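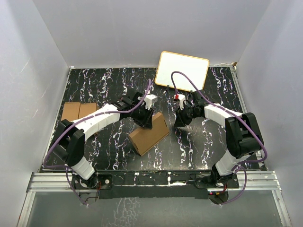
The ferry to Buvik was late, and the woman with the accordion case had been told twice that it would not run at all. She sat in the waiting room at Skastano with her coat on and went over the letter again. Her aunt's house had been sold. The buyers would take it on the first of July, with the stove and the beds, and anything else she wanted had to be out before then. What she wanted was the tabletop in the kitchen. It was black, with jagged white and purple veins like marble, and as a child she had run her finger along them while the grown-ups talked, always picking one and trying to get to the far side without changing over to another. She had never learned whether it was real stone.

The ferry came at last. There were 3 cars on it and a bread van. She stood on deck because the cabin smelled of diesel, and she held the case between her feet. She was supposed to play at a wedding in Verell that night and had said she would be there by eight. She could see now that she wouldn't.

At the house the key was where it had always been, on the nail inside the woodshed. The rooms had been swept. Somebody had taken down the curtains and folded them on the stairs. She went through to the kitchen, set the case on a chair, and tried to lift one end of the table. It came up an inch. She put it down again.

She called the wedding people from the hall. The bride's father answered, and she told him she had missed the connection. He asked if she could get there by nine. She said there was no boat until morning. He was quiet, and then he said they had a cousin with a guitar, and hung up before she could say she was sorry.

The fee had been 95. She had already spent it, more or less, on the shoes.

She made tea without milk. In the drawer under the bread board she found the rubber bands, the candle ends, and a receipt from Sartori, the furniture store on the harbor that had closed when she was in school. It was for one kitchen table, paid in 4 parts, the last of them in the fall of '64. Her aunt had written on the back in pencil. It said, "Too big. Keep anyway."

She read it standing up. Then she got down on the floor with a flashlight and looked at the underside. The top was held on with screws, and the screws were painted over. She found a screwdriver in the shed and worked at the first one until the paint cracked. It turned a little. She worked at it some more, and it stopped turning, and the head was stripped.

She stayed under there a while. A car went by on the road, and the light moved over the wall and off it.

Around ten she took the accordion out and played the set she had practiced for Verell, all of it, including the waltz the bride had asked for. The kitchen was loud with nothing on the windows. When she was done she wrote a note to the new owners. She told them that the table should stay where it was and that the drawer stuck in wet weather. She put the receipt in her coat, took it out, and left it under the note.

The morning boat was on time.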